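Pour les câbles emmêlés

Une opinion de Zoltán Kiss, publiée le 02/09/2024

Cela fait des années que l'on me demande quand les robots sauront plier, ranger, trier comme nous. Ma réponse a changé cet été, et c'est à cause d'une méthode assez simple que l'équipe de Jikia a mise au point dans son atelier de Purevberg.

Le principe tient en peu de mots. D'habitude, on enregistre un opérateur qui accomplit la tâche à distance, on écarte les essais ratés et l'on entraîne le modèle sur ce qui reste. Jikia garde tout, y compris les reprises, les hésitations, les moments où la pince lâche un fil et revient le chercher. Chaque séquence est découpée et annotée selon un seul critère : est-ce que l'objet se rapproche de l'état voulu, oui ou non ? Le modèle apprend donc aussi à sortir d'un mauvais pas.

Le jeu de données compte 1 259 démonstrations. C'est peu ! Quand j'ai lu ce chiffre, j'ai cru à une coquille (j'ai écrit pour vérifier, il est juste). Sur 51 essais de tri avec des câbles que le modèle n'avait jamais rencontrés, la version entraînée sans les ratés en réussissait 20, celle qui les gardait nettement plus. L'équipe de Fülöp, à Mamstead, a repris le protocole avec ses propres bras et retrouve la même tendance, avec un écart plus faible.

**Le désordre comme banc d'essai**

Ce qui m'enthousiasme le plus, c'est le choix de la tâche. Un cube posé sur une table a une position et une orientation, et tout est dit. Un fil souple n'a pas de forme à lui, il en change dès qu'on le touche, il passe sous son voisin et disparaît. On ne peut pas écrire d'avance la liste des cas, et c'est pour cela que je tiens ce genre de travail pour plus instructif que bien des démonstrations spectaculaires – celles où l'objet attend sagement au même endroit.

Le poste de travail rassemble deux bras face à face, des fils fins de plusieurs couleurs pris en paquet entre les pinces, et trois bacs perforés alignés au fond.

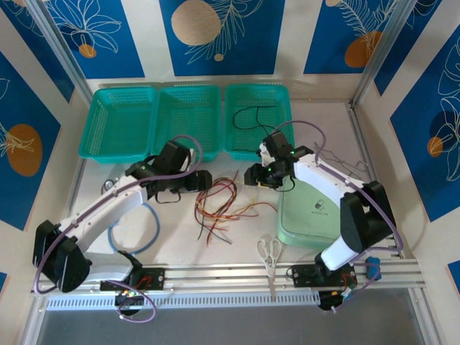
**Ce qui me retient encore**

Je ne voudrais pas laisser croire que l'affaire est réglée. Les essais restent courts, toujours sur la même table, et personne n'a encore publié de résultats avec un éclairage variable. L'annotation coûte cher aussi : il faut trois lecteurs par séquence, et ils ne tombent pas toujours d'accord sur ce qu'est un progrès quand on démêle un nœud. Il arrive qu'il faille d'abord l'aggraver un peu !

Je plaide malgré tout pour que les laboratoires cessent de jeter leurs ratés. Publiez-les, même mal étiquetés, avec les vidéos entières et les commandes des moteurs. Fülöp annonce les siens pour la fin septembre et j'ai déjà fait de la place sur mon disque.

À lire aussi
- Faut-il encore simuler les objets souples ?
- Mamstead : une semaine chez Fülöp
- Annoter à plusieurs, se disputer utilement

Contact | © 2024 Zoltán Kiss | Haut de page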